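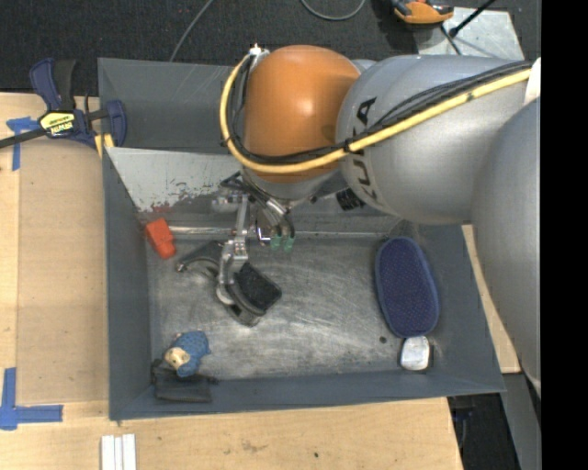

June, 7:40 am. Sorting day, again. Small-parts bins are a disgrace and I said I'd deal with them before the Gasulau order lands, so coffee first and then tables. Plan is same as last year: everything out of the shelves, one bin at a time on the wood table, decide keep / scrap / give to Tonantzin for the fixtures drawer. Gray metal bin is the worst. Floor of it is scratched down to bare metal, swirls all over, and the stuff in it has nothing to do with each other — thin silver rod along the back, a light gray panel with chipped paint leaning over it, red-orange block down at the left wall. None of that belongs in one bin. The label on the shelf says "misc hardware" which is how we got here.

Rules for this round, written down so I don't drift:
anything with a part number goes back to its own job, even if the job is closed
rod and bar under 11 inches goes in the short stock tube, longer goes on the rack
painted stuff with chips, scrap unless somebody has put their initials on it
no new bin called misc. NO.

8:15. Rod first. Put the calipers on it, not one of our usual sizes. Asked Saranya, she thinks left over from the Jirkari guide rails, before my time. Going on the rack with a tag. If it's still tagged in the fall it goes.

Panel: couldn't find initials on it. Scrapes on the low edge, reddish marks too, could be rust, could be somebody's primer. Rubbed at it with a rag and some spirit and got bored. Saranya wants it kept as a sacrificial plate under the drill press. Fine, but then it lives AT the drill press, not in a bin with small parts.

Red-orange block. No idea. Tonantzin says it's a spacer, I say it's a stop off the old saw fence, we held it up to the fence and it doesn't fit anywhere obvious. Left on the windowsill under a sticky note with a question mark. If you're reading this and know, write it here:

(it's not from the saw. — TT)

9:30. On bin condition. Wanted to repaint the inside, the slate gray on the walls is OK but the floor is long past it. Talked myself out of it. Paint will be gone in a month with steel sliding around on it. Options are rubber mat cut to fit, or leave bare and wipe with oil. Have half a roll of the ribbed matting from the Acharya bench job. Measured the floor twice and got 2 different numbers, walls slope so it depends how far down the tape goes. Make a cardboard template instead, then cut. Cutting on the floor by the back door, not on the wood table, knife marks are bad enough.

Wood table note: it's picking up dents under the bin corners. Felt pads or a piece of ply under it. Felt probably, we have a bag somewhere.

10:20. Template done, mat cut, bit tight in one corner, trimmed. Sits OK. Small screws do hide in the ribs though, hadn't thought of that. Flipped it ribs down. Much better. Parts are a lot easier to see on the black too, mostly. Black parts are not easier to see obviously.

11:00. Rest of the shelf. Quick list of where things went so I dont get asked:
M4 and M5 cap screws, washed, back in the drawers
hose clamps, one bag, top shelf left
cable ties, threw out the brittle ones
hinges for the Jumen cabinets, boxed and labeled, DO NOT use for anything else, they're matched
springs, tin with the blue lid
unknown plastic feet, in my desk until I have the energy

Dumped the jar of mixed washers on the scale, 800 g. Not sorting that by hand. Saranya suggested a stack of sieves, which is a good idea, and then suggested I make the sieves, which is less good. Perforated sheet offcuts in the rack might do for the two biggest sizes. Try after lunch.

1:30 pm. Sieves sort of work. Big ones stay up fine, but the thin washers go through edgewise if you shake hard. Tilt and tap, don't shake. Got the jar down to three piles and one handful of junk (swarf, a staple, half a zip tie). Tonantzin did the tapping, she has more patience.

2:10. Labels. Printer out of tape so it's marker on masking tape for now. Wrote what's IN the bin and not what we wish was in it. Put the month on too, that way we can see which ones go untouched.

Still to do
order label tape
felt pads for table
find home for the block, or bin it
ask at Acharya if they want the leftover mat, there's a strip
second shelf, the one by the compressor. Haven't looked. Not looking today.

Scrap bucket is full and heavy, needs two people and the hand truck. Don't try it alone, I did and my back is telling me about it. Saranya has the key to the outside dumpster untill tomorrow.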